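Speaker notes – "What the Hand Teaches the Arm"
Brorbridge spring workshop day, side room, 2023-02-10

Opening (keep it short, they've just had coffee)

Hi, thanks for picking this one over the pricing talk next door. I run the floor at Presell, where we sort, check and repack secondhand household textiles: quilts, cushions, mats, pouches, bags, all the soft stuff that comes in by the sack. I'm not an engineer. I'm going to tell you what changed for the people at my tables when we started on automation, and I'll try to be fair about it, including the bits I got wrong.

Ask for a show of hands here: who has a robot at work already? Who's been promised one?

Where we started

When Hudent first came to see us I thought they'd bring a big arm in a cage and we'd all stand back and watch it. What they brought was a box of hand-held grippers – two yellow fingers on a black body – and they gave them to my sorters. You hold it, you pick things up with it, and it records how you did it. The arm learns from that later. So the first six months of our automation was people doing their own job with a clumsier hand than the one they were born with!

I want to stay on this for a minute. Fabric is awful for machines. A mug is the same mug every time you reach for it, but a pouch is a different shape each time you put it down. My people know where to pinch it without thinking about it, and now they had to think about it.
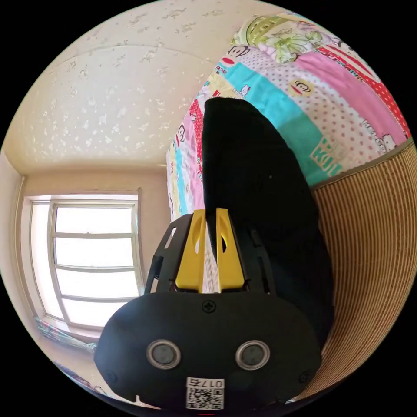 And thinking about it was tiring, way more than any of us guessed. We'd set a target of 700 pickups per shift for the whole table. That was my number and it was a bad one. By the second week folks had sore wrists and short tempers, and they were rushing, so the recordings were full of fumbles that the Hudent people had to throw out. We dropped it to 500 and put in a swap every hour. Gripper, then regular sorting, then gripper again. Quality went up and so did the mood. (Pause here. Someone usually asks about pay. See below.)

Pay, before somebody asks

Yes, it's paid extra. It wasn't at first. The crew came to me together and said, you're asking us to do our work and teach our work in the same hour, and those are two jobs. I had no good answer to that, so I took it upstairs. It took until August to get it signed. If you take one thing back to your boss, take that – sort out the pay before the box gets opened.

What people worried about

Losing their jobs, of course. I can only tell you about our place. There were 12 sorters when we began and there are 12 now, but 3 of them do something different. They go through the recordings, mark the good grabs and tell the rest of us what to try. I don't know what the headcount will be in five years and I've told them so. They took that better than the cheerful version I gave at the first meeting.

The other worry was being watched. The gripper has a camera on it, and it sees whatever's in the room with you. We talked that through at length and ended up with a few house rules: recordings are never used to rate anyone's speed, anybody can ask for a clip to be deleted, and we don't record on breaks.
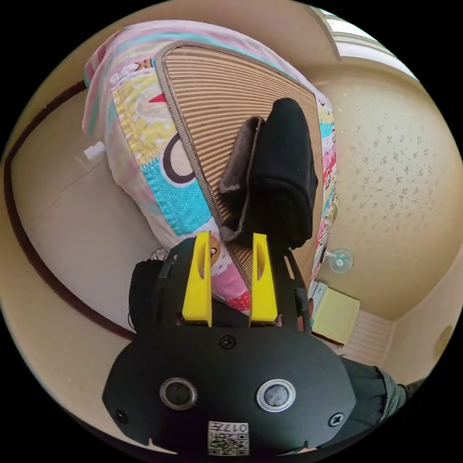
Presell floor lead
Textile sorting and repack

Okay, so what do we record on now? We used to do everything on a bare table and the arm got pretty good at bare tables. Then we sent it a real sack, with things lying on top of other things, and it fell apart. A black pouch on a ribbed mat on a patchwork cushion is a whole different problem from a black pouch on its own. You want the pouch and you don't want the mat coming along with it. So the sorters set up piles the way they come, busy prints and all, and they're the ones who decide what goes in them. That change came from the crew, and it's my favorite part of the whole project.

If there's time, tell the Lacson story: their site bought the same setup, gave the grippers to temps who'd never sorted, and got an arm that handled cushions like a nervous temp. They've since moved it over to the regular crew. (They said I could share this. Be nice about it.)

Where we are today

The arm runs one lane. It does flat things well, pouches so-so, and anything with a strap goes to a person. My sorters call it slow and they're right. They also fix it, argue over it and stop it when they want to – the stop button belongs to whoever's standing closest, and I don't need a report when it gets pressed.

Questions. Leave ten minutes, and repeat each one into the mic for the back rows.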